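Trokik 사용자 게시판 > 설치·정비
제목: 그리퍼 손가락 패드 교체 후 영점 질문

돌담길 | 2021년 10월 24일
안녕하십니까. 식탁 차리기 셀을 한 대 관리하고 있습니다. 암은 Horkham, 그리퍼는 Pludari 두 손가락형입니다. 패드를 교체한 다음부터 천을 집는 높이가 맞지 않는 것 같습니다. 티칭 값은 교체 전과 같습니다. 닫힘 위치는 전에 700이었고 지금은 755에서 멈춥니다. 작업 구역은 다음과 같이 배치했습니다.

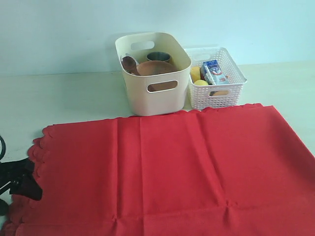

붉은 천과 바구니 두 개. 왼쪽 끝이 그리퍼입니다.

나사보관함 | 답글
패드 두께가 달라졌으면 영점을 다시 잡아야 합니다. 높이는 그 다음에 보십시오. 단단한 물건은 잘 잡습니까?

돌담길 | 답글
접시는 문제가 없다고 생각합니다. 테두리를 세워서 잡는 방식이고, 힘 설정은 바꾸지 않았습니다.

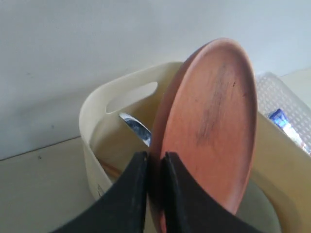
그래서 저는 손가락보다 손목 카메라의 오프셋을 먼저 의심하고 있습니다. 교체할 때 브래킷 나사도 한 번 풀었습니다.

Gilani사용자 | 답글
저는 나사보관함 님과 의견이 다릅니다. 영점이 틀리면 접시에서도 힘 값이 변합니다. 천만 안 된다면 높이 문제입니다. 우리 셀에서는 Z를 2mm 내려서 해결했습니다.

나사보관함 | 답글
2mm를 그냥 내리는 것은 위험합니다. 끝이 테이블을 긁으면 새 패드도 금방 상합니다. 천에 닿은 때의 손목 카메라 화면을 올려 주시겠습니까?

돌담길 | 답글
네, 올립니다. 정비 메모에도 같은 내용을 적었습니다.
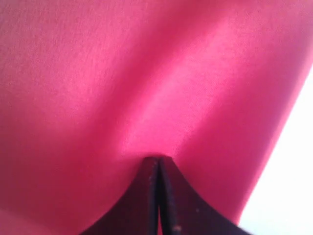

읽는 시간 1분

손가락 끝은 천에 닿고, 두 손가락은 서로 붙어 있습니다. 오른쪽 손가락에 밝은 티가 보여서 청소도 필요합니다. 저는 알코올을 묻힌 천으로 닦고, 마른 후에 영점을 잡으려고 합니다. 이 순서가 맞습니까?

나사보관함 | 답글
맞습니다. 전원을 내리고 닦으십시오. 패드 나사 4개를 대각선 순서로 다시 조이고, 빈손으로 완전히 닫은 상태에서 영점을 저장하면 됩니다. 카메라 오프셋은 마지막입니다.

Gilani사용자 | 답글
순서는 동의합니다. 그래도 높이는 꼭 다시 재십시오. 접힌 천은 겹친 곳과 한 겹인 곳의 높이가 다릅니다.

돌담길 | 답글
두 분 감사합니다. 높이를 잴 자리는 천의 왼쪽 가장자리로 생각하고 있습니다.
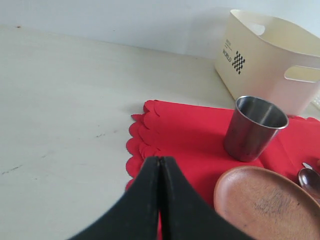
손목 카메라 화면. 닫힌 손가락과 천의 왼쪽 아래 가장자리.

Gilani사용자 | 답글
컵과 접시는 치우고 재는 편이 좋습니다. 손가락이 접시와 너무 가깝습니다.

돌담길 | 답글
알겠습니다. 영점을 저장한 다음에 닫힘 값을 여기에 적겠습니다.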